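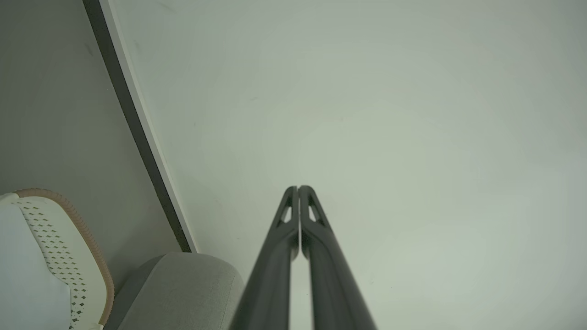

4. Fitting and zeroing the gripper

Read this section to the end before you power the arm. The instructions that came in the Kemanura kit say this takes five minutes. Allow an evening.

4.1 Before you start

Switch off the supply and pull the plug. The red button on the Plotow board stops the motion program. It does not cut power to the servo, whatever the label says.

4.2 Fitting the fingers

1. Slide the left finger onto its pin, flat face inward. Repeat on the right.
2. Start both screws by hand, then tighten them a quarter turn at a time, swapping sides.
3. Push the fingers together. The tips should come close and stay level with each other. If one sits higher, take both off and start again. Do not file the tip.

Note: The kit sheet calls the fingers "self-aligning." I have fitted four pairs and have not seen one align itself.

4.3 Zeroing

4. Plug in, stand back, and send the open command. Wait for the servo to stop humming.
5. Enter 90 as the starting value and send close. Watch the tips, not the screen.
6. Lower the value one step at a time until a thin line of light is left between the tips. On my build that was 86. Yours will differ.
7. Save, power down, power up, and send close again. If the gap has changed, the value did not save. Repeat from step 5.

CAUTION: Do not zero with the tips pressed hard together. The servo will keep pushing, the reading will look fine, and the gears will strip later.

4.4 The automatic routine

Majali firmware has an auto-zero menu item. It reports success with no fingers fitted, so I give its word no weight. Vibeke Hjaltested gets good results from it on the shared bench, but she checks every run with a feeler gauge, and at that point you may as well do it by hand.

4.5 Wrist camera

8. Close the gripper and look at the camera view. Both tips should be visible, near the middle from left to right.
9. If they are off to one side, loosen the camera bracket and turn it. Do not correct this in software.

Go on to section 5 only when step 7 has passed 23 times in a row.

Last changed 2019-12-18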